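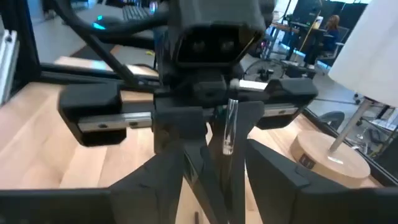

Last updated: 3/11/22

The river Helley makes the border of our town for most of its length, and for a long time people here treated it the way you treat the back wall of a garage. You knew it was there. You put things against it. When I moved to Brondach from another country, I lived two streets from the water for a whole winter before I walked down to see it, and then only because the bus was cancelled.

Now I walk there most mornings, and I am one of the people who take its water in a bottle and look at it. This article is about that habit, which has spread along small rivers in many places, and about what it does to a town when ordinary people begin to measure something that used to be measured only by offices.

Our group has no proper name. In the beginning it was a notice in the window of the bakery, asking who would like to learn how to test river water. I went because I wanted to practise my English with people who were not my colleagues. I knew nothing about rivers. At home we had a lake, and a lake is a different animal, it keeps everything you give it. A river carries your mistakes to the next village.

The method is simple, and I think this is the reason it survived the first cold season. You go to the same spot at the same hour. You note the weather of that day and the day before. You rinse the bottle three times with river water, always downstream of your own boots, and then you fill it. After this come the tests: temperature, acidity, nitrate, phosphate, and how cloudy the water is. The cloudiness test is my favourite. You pour the water into a long clear tube with a black cross painted on the bottom, and you stop pouring when the cross disappears. The number on the side is your result. A child can do it, and several children do it better than I do, as their eyes are younger.

The work behind it is less charming. The results must be typed into a shared sheet, and the sheet must be checked, because tired people write 70 when they mean 7.0. Since the first bottle, 3,916 single readings have gone into that sheet. I have read nearly all of them, mostly at my kitchen table, and I can say that a river is very boring until the day it is not.

For us that day came in August, after a month with almost no rain. The phosphate at the footbridge behind the Policarpio cannery had always been a little high. Everybody said it was the cannery. It was a comfortable thing to say, for the cannery is big and ugly and it smells on hot days. But the readings above the cannery were just as high as the readings below it, and when we walked further up with our bottles, the line kept going up, past the allotments, past the old school, until a small stream which comes in from the left side. Above that stream the Helley was clean. Inside the stream it was very bad.

The stream is called the Narnumis, although on many maps it has no name at all, and it runs in a pipe under a part of town that was built in a hurry. What we were finding, in simple words, was washing water. Some houses there had kitchens and laundries connected to the wrong pipe. The owners did not know it. They had bought the houses like this, and they were paying every year for a sewer that their sinks had never met. In a normal summer the river was strong enough to hide it. In a dry one it could not.

I tell this story in detail because people often imagine that citizen testing is a kind of police work, where you catch a villain. We caught some plumbing. The water company came with coloured dye and confirmed the wrong connections street by street, and of the 221 houses in that quarter a good part will need digging. Who should pay for the digging is still being argued. I have been to two meetings about it and I expect to go to more.

There is also a fair criticism of what we do, and I want to give it space. A professional laboratory calibrates its instruments and keeps its samples cold. We keep ours in a picnic bag. Our strips and tubes give a colour or a line, and between one colour and the next there is room for opinion. A scientist who reads our numbers must treat them as a hint. I agree with this completely. But the professional sample at our bridge was taken once every season, on whichever day the van was in the region, and the van was never in the region in the driest week. A rough reading every Sunday can show you where to send the exact one.

What changed in the town is harder for me to describe. The path by the water was muddy and had broken glass; somebody began to pick up the glass. Dog owners who pass us now ask for the number, the way one asks for the football result. The angling club, which did not like us at all in the beginning — they were afraid we would get fishing forbidden — now takes the two sampling points that are hard to reach, since they have the long boots.

I noticed a change in my own language too. I had learned English for offices, and I had many words for deadlines and none for mud. Now I know riffle and silt and culvert. I know the caddis fly larva, which builds itself a small coat of sand grains, and I know that to find one under a stone is a good sign. The first time I turned a stone in the lower Narnumis there was only grey slime on it, and I remember that I put it back very carefully, as if I had opened the wrong door.

If you would like to start on your own river, my advice is to start small. Choose one place that you pass anyway. Ask the landowner if the bank is private. Never go alone when the water is high, and wash your hands before you eat your sandwich. Do not publish a number that frightens people before you have repeated it. And write down the dull days with the same care as the others, for it was our dull days above the cannery that made the difference.

This morning the cross disappeared later than last week, so the water is clearing after the rain. The alders have dropped most of their leaves and the bank is slippery again. I wrote the number with a pencil, because a pen does not work on wet paper, and went to catch my bus.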